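2020-11-28, 흐림

랙은 결국 두 기둥짜리 그대로 쓰기로 했다. Jollham 쪽에서는 문 달린 캐비닛으로 바꾸면 소음도 줄고 먼지도 안 탄다고 했는데, 견적서 어디에도 몇 데시벨이 준다는 말은 없었다. 먼지야 문이 있어도 들어간다. 8월에 본 다른 방의 캐비닛은 문을 열자마자 팬 그릴에 회색 솜이 붙어 있었다. 물어보니 산 지 일 년도 안 됐다고 했다.

그래서 오늘은 지금 있는 것으로 어디까지 되는지 보는 날로 잡았다. 맨 위에 NETGEAR 스위치, 그 아래 DELL 서버, 맨 아래에 앞이 트인 검은 섀시. 무거운 것을 아래에 두라는 말은 수없이 들었다. 이 정도 높이에서 그게 얼마나 차이가 나는지는 여전히 모르겠다. 랙 기둥의 네모 구멍은 보기에는 다 같은데 너트를 끼우다 보면 꼭 뻑뻑한 데가 나온다. 설명서에는 공구 없이 끼운다고 적혀 있다. 설명서를 쓴 사람은 손톱이 튼튼한 모양이다.

앞에는 검은 뽁뽁이를 크게 깔았다. 까만 것은 정전기 방지용이라고들 하는데, 포장에 그런 표시가 없으면 나는 그냥 까만 뽁뽁이로 친다. 긁힘이나 막아 주면 된다.
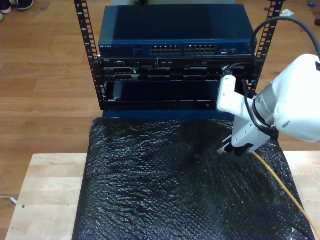 점심 전까지는 순서를 적는 데 시간을 다 썼다. Gratent 점검표를 받아 둔 게 있어서 펼쳐 봤는데 항목이 100개다. 그중에 '장비가 평평한 곳에 놓여 있는가'와 '장비가 기울지 않았는가'가 따로 있다. 둘이 무엇이 다른지 한참 생각하다가 둘 다 체크했다. 이런 표는 일을 하는 사람보다 나중에 책임을 따질 사람을 위해 만든 것 같다. 그래도 전원 선을 뽑기 전에 라벨부터 붙이라는 항목 하나는 쓸모가 있어서 따로 옮겨 적었다. 나머지는 접어서 서랍에 넣었다.

라벨도 말이 많다. 작년에 붙인 종이 라벨은 벌써 글씨가 희미하고, 그 위에 투명 테이프를 덧댄 것은 가장자리가 누렇게 떴다. 이번에는 케이블 양 끝에 같은 번호를 쓰고, 번호가 무슨 뜻인지는 공책에만 적기로 했다. 공책을 잃어버리면 끝이지만 파일로 만들어 둔 표는 이미 세 번이나 찾지 못했다. 어느 쪽이 더 나은지는 반년쯤 지나 봐야 알겠다. 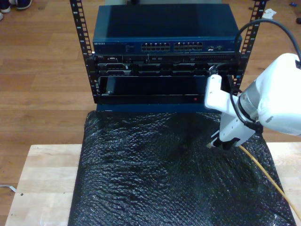
스위치의 포트는 두 덩어리로 나뉘어 있다. 왼쪽부터 채우라는 사람이 있고 위아래로 번갈아 쓰라는 사람이 있는데, 각자 자기 방식이 표준이라고 한다. 표준 문서를 보여 달라고 하면 다들 조용해진다. 나는 손이 덜 걸리는 쪽으로 정했다. 자주 뽑는 선은 바깥에, 한번 꽂으면 잊어버릴 선은 안쪽에. 근거는 내 손가락 굵기뿐이다.

맨 아래 섀시는 아직 마음에 안 든다. 앞이 저렇게 뻥 뚫려 있으니 안쪽이 먼지받이가 될 텐데, 가림판을 달면 공기 흐름이 좋아진다는 말도 있고 오히려 막힌다는 말도 있다. 두 글 모두 온도를 재지 않았다. 빨간 불이 들어온 것도 무슨 뜻인지 찾아봐야 한다. 전에 쓰던 것은 빨간 불이 정상이었으니 색만 보고 겁먹지는 않으련다. 가림판은 장바구니에 넣어 두고 결제는 안 했다.

오후에는 케이블을 골랐다. Escobar에서 주문한 묶음은 길이가 195센티미터라고 되어 있는데 줄자를 대 보면 그보다 조금 짧다. 커넥터 끝에서 끝까지 잰 것인지, 피복만 잰 것인지, 아니면 그냥 희망 사항인지. 따질 만큼의 차이는 아니라서 더 얄밉다. 색으로 구분하면 편하다는 말도 반만 믿는다. 빨강은 외부망, 파랑은 내부망 하고 정해 놔도 급하면 손에 잡히는 걸 꽂게 되고, 그 순간부터 색은 거짓말을 한다. 그러면서도 노란 것부터 집어 들었다. 눈에 띄기는 한다.
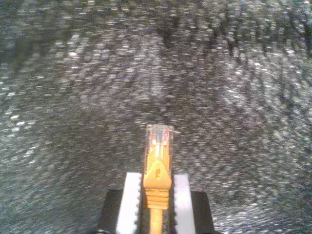
노란빛 도는 주황색 랜선. 투명한 플러그 안으로 가는 심선이 보인다.

부츠가 달린 케이블은 살 때마다 망설인다. 걸쇠가 부러지지 않게 감싸 준다는데, 촘촘한 포트에서는 그 고무가 손톱을 막아서 오히려 뽑기가 힘들다. 옛날에 쓰던 부츠 없는 선들은 걸쇠가 부러진 게 태반이었으니 할 말은 없다. 심선 색 순서도 한 번 들여다봤다. 투명한 쪽으로 보면 다 맞는 것 같은데, 맞는 것 같다는 것과 맞다는 것은 다르다. 테스터에 물려 보기 전까지는 아무 선도 '좋은 선' 칸에 적지 않기로 했다.

Murel 테스터는 불이 4개 켜지면 합격이라고 한다. 무엇에 합격했다는 것인지는 안 적혀 있다. 통한다는 것과 속도가 나온다는 것을 같은 불로 알려 주는 물건이라면 절반만 믿어야 한다. 내일은 큰 파일을 하나 옮겨 보고 시간을 재겠다.

나사도 정리했다. 남은 것을 한 통에 다 모아 두었더니 M5와 M6가 섞여서, 대충 맞는 듯하다가 반 바퀴에서 걸린다. 육각 렌치로 돌리는 것들은 따로 뺐다. 힘을 주어 조이라는 말과 살살 조이라는 말이 같은 설명서 앞뒤에 있다. 토크 값은 끝까지 안 나온다. 나는 손목이 싫다고 할 때까지만 조인다. 탁자 위에 있는 것은 나사 머리까지 한 번씩 마른 천으로 닦았고, 닦아도 안 없어지는 긁힌 자국은 그냥 두기로 했다.

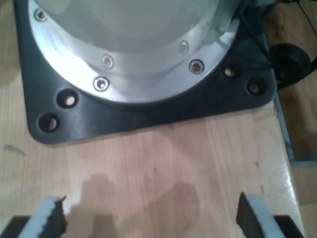 쓴 돈

케이블 묶음과 케이지 너트, 라벨 테이프에 배송비까지 합쳐서 이번 달 장부에 적었다. 적다 보니 랙 쪽 설명서와 메모를 모아 둔 폴더가 약 2,036메가바이트다. 장비 한 무더기에 딸린 것치고는 많다. 나중에 볼 거라고 모아 두지만 나중에 본 적이 몇 번이나 되는지.

내일 할 것

테스터로 노란 선부터 확인. 빨간 불의 뜻 찾기, 제조사 문서로만. 뽁뽁이는 접어서 상자에 넣기. 남의 말대로 가림판을 살지 말지는 온도계를 하루 걸어 본 다음에 정한다. Jollham에는 답장을 미룬다. 소음 수치를 보내 달라고 한 지 한참 됐는데 저쪽에서 온 것은 새 카탈로그뿐이다.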